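We need players! (And one brave scorekeeper)

Okay, so if you've ever watched a volleyball match and thought "I could do that, sort of," please keep reading, because I'm looking for you.

I'm Siiri Rissanen and I run the Fendthorpe Indoor Open, a coed volleyball tournament that we're bringing back in October after a year off. We play at the Fokovport rec center, two courts side by side, with bleachers on one side and a snack bar that does a very decent grilled cheese. Last time we had a great bunch of teams and an embarrassing final (my team lost it, badly, and I'm still hearing about it at work).

This year I want to open it up. I have room for 80 players, and plenty of those spots are going to people who don't have a team yet. Sign up alone, sign up with your sister, sign up with the guy from the next desk, whatever works. I'll put you on a team of 6 and you'll meet everybody at the practice night before the tournament. You should be 18 or older and able to get a serve over the net most of the time. Most of the time! I'm not picky.

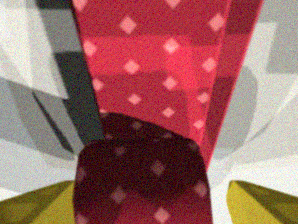
Carmela Ruggiero wrote to ask whether she'd be stuck playing against former college players all day, since that's what happened to her at another tournament and she went home after lunch. Fair question, Carmela. We have two divisions, Social and Competitive, and you pick your own when you sign up. If you played in college and you put yourself down for Social, I will move you, and I will be cheerful about it.

Everybody gets at least three matches, even if you lose them all. First serve is at 9 a.m. and the finals should wrap up by 5. Entry is $25 a head and that covers your T-shirt, court time and a sandwich. Bring indoor shoes that haven't been outside, your own water bottle, and knee pads if your knees are anything like mine.

Now for the part that comes with a paycheck. I need a head scorekeeper for the tournament and for the winter league that follows it, two evenings a week through March. The pay is $1,790 for the whole season, paid in two halves. You'd keep the scoresheets, run the clock, post the results the same night, and show our line judges where to stand. You need to know the rules of indoor volleyball pretty well and be okay with grown adults arguing about a net touch. Experience is nice, but I'll happily train somebody who's organized and doesn't rattle easily. Fulvio Ferri did it last time and has offered to sit with the new person for the first couple of evenings.

To play, fill out the form at the rec center front desk or ask them to email you one. Put your division, your shirt size, and anyone you really want on your team. For the scorekeeper job, leave a short note with your phone number at the same desk, marked for Siiri, and tell me what you've done in sports, paid or not. I'll call everyone back, usually after 6 p.m.

Player spots go in the order the forms come in, and there's a waiting list after that. Setters, I'm begging you, we never have enough setters!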